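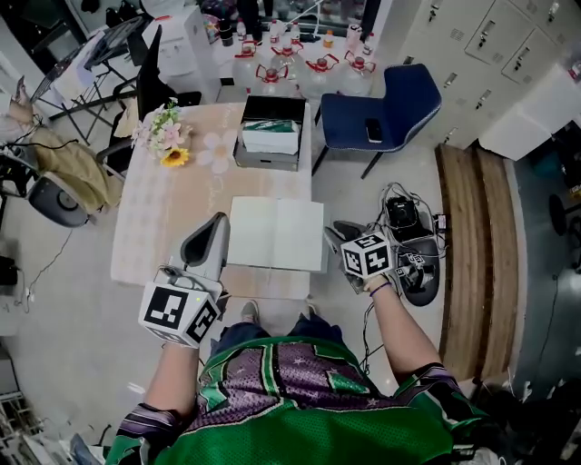

FISTORA, February

When my family moved to this town, the first thing my mother bought was a tablecloth. We had no curtains yet and we were sleeping on mattresses, but on the second evening she put a cloth on the table and we ate soup on it. I was a child and I thought it was a waste of money. The cloth had brown leaves all around the border, and one of the leaves was printed over another one by mistake. I can still draw that mistake from memory.

I have been thinking about this cloth because I learned in winter that the printing works at the end of Okabe Road will stop making household cloth. The works belongs to Stamanex, and for two generations it has printed the patterned tablecloths which almost every house in Fistora has somewhere, on a table or folded in a drawer. The company will keep its business in bed linen. The table line, sold under the name Wustetti, will finish when the last rolls are sold.

If you grew up here you know Wustetti even if you never heard the name. It is the cloth with small faint flowers on a pale ground, or with lemons, or with the blue squares that every school used for its cake stall. It was never a fine cloth. It came on a roll, the shop cut it for you with big scissors, and you had to hem it yourself or leave it as it was. Many people left it as it was.

The pattern room is on the upper floor of the works, and I was allowed to visit it on a Wednesday morning. It smells of dust and a little of vinegar. The designs are kept in flat drawers, each one painted by hand on thick paper and then marked in pencil with its number. There are 2,719 of them in the register. I asked how many were ever printed for tables, and the woman who looks after the drawers already had the answer: 306. The others were painted, discussed, and put away.

She opened for me a drawer of the ones which were put away. There was one with fish bones, very elegant, which I think would be popular today in a city restaurant. There was one with a map of the river, on which the cups and plates would have hidden half of the villages. I liked also a design of small keys. On the back of it someone wrote, in very neat handwriting, "looks like insects from the door."

This remark taught me something. A tablecloth is seen mostly from the door. You come in from work or from the garden and you see it from three or four steps away, and only later you sit and see it near. The painters at the works knew this. They pinned each design on the far wall and went to stand in the corridor. A pattern that was strong from the corridor was often too strong when you had to eat on it, so they made the colour weaker, and then again weaker. It explains the flowers. From the corridor they are only a kind of warmth in the cloth. When you sit down, you find that they have petals.

There were also rules about stains. Nobody at the works calls them rules, they say "habits". A pale cloth should have some yellow or some brown in it, so that tea has a place to hide. Red was avoided near the hem, where it could bleed in the wash. White ground was for export, and for people who had somebody else to do the laundry.

I went after this to the fabric shop in the arcade, which has sold the cloth from the beginning. The owner keeps the rolls standing in a barrel, like umbrellas. She said that the news brought many customers back to her, and most of them do not want a new pattern. They come with a corner cut from the old cloth, sometimes washed so thin that you can see your hand behind it, and they ask for the same one. Usually she cannot help. The works changed the design every few years and the old rollers were sold for metal. She had one customer who took 7 metres of something similar and came back the next day to return it, and of course cut cloth cannot be returned. She took it back anyway, and it is in the window now with a lower price.

I asked her what people will buy when the rolls are finished. She said they will buy nothing, they will eat on the wood. She said this with some disgust.

I understand the other side. My own children eat on the bare table, and I wipe it in five seconds. A cloth must be shaken and washed, and then it must be ironed, or you must become a person who doesn't mind. When friends come for dinner they admire the wood, and they put a coaster under their glass with such care that I feel nervous for them. With my mother nobody was careful. If you spilled something, she put a plate on it.

But I notice that a table with a cloth is used in a different way. People leave things on it. A book stays open there the whole afternoon, the post collects in one corner, somebody begins to cut a sewing pattern and goes away to make a telephone call. Bare wood we clear more quickly, I think so that it can be looked at. In my mother's house the table was the office, the workbench and the place for parcels, and at six o'clock everything moved to one end and the plates came.

The drawers from the pattern room will go to the regional museum, which has promised to keep them in their order. The register goes with them. It isn't decided if the public will be able to open the drawers or only to see some designs behind glass. I hope for the drawers. A design for a tablecloth should be laid flat and somebody should be permitted to lean on the table beside it.

Before I left the works I asked about the brown leaves. The woman searched in the register with her finger and found them very fast. In the painting there is no mistake, every leaf lies in its proper place. The fault was in one roller, she said, and it went on for one season before anybody complained. She was surprised that I wanted a copy of the page. I have it now on the refrigerator, and my mother, who visited on the weekend, looked at it from the door and said that it was the wrong leaves.

Filed under: Home & Making / Long Reads

Search this site
Enter keyword
Go

More from Home & Making
The last button shop in the arcade
How to hem a cloth when you do not own a machine
Enamel: why we still buy the chipped jug
Readers write: what is in your second drawer?
A grey blanket and where it travelled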